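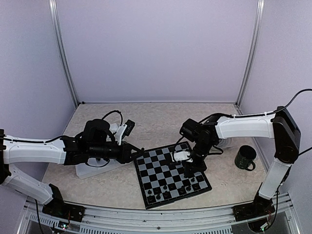
Brutora Chess Stack: Frequently Asked Questions

Last updated Saturday, November 12, 2022

What is Brutora?
Brutora is the software that lets two arms set up and tidy a chessboard. It covers perception, planning, control and a logging tool called Stimton. It does not play chess well. Please stop sending us openings.

Does the board have to be square to the table?
No. The pose estimator finds the four outer corners and works out the rotation on its own. If your board has no border, set border_width to zero and expect to repeat yourself.

Why does it confuse my bishops and pawns?
Seen from above, they are both small round things. The Udoseck classifier was trained on 2,399 labeled crops in version one and 2,615 in version two, and the extra ones were mostly bishops. Dark pieces on dark squares are still its weak spot. Turn up the exposure before you open a ticket.

Can both arms work over the board at once?
Yes, within reason. The planner gives each arm a set of squares and treats the other arm as an obstacle that moves. When both want the same square, the one with the shorter path goes first and the other waits. If they both wait, you are on the August build – update.

The planner says "no path found" and the piece is right there.
Check your scene file. People add a mug or a tray to the table and forget to add it to the collision model, or take it off the table and leave it in the model. The second kind gives you this error. The first kind gives you a different day.

How many samples should I let the planner try?
The default is 4,000. Lower numbers are faster and produce elbows in surprising places.

Do I need to redo hand-eye calibration after moving a camera bracket?
Yes. Also after bumping it, and after tightening the screw you swore was already tight. The Alemneh routine takes 36 poses and runs unattended.

Can I run it without the arms?
Use the --dry flag. Every grasp succeeds in dry mode, so enjoy it but don't put it in a slide deck.

Where are the logs?
In the stimton folder under your home directory. Attach the whole run to your ticket, including the part before the error.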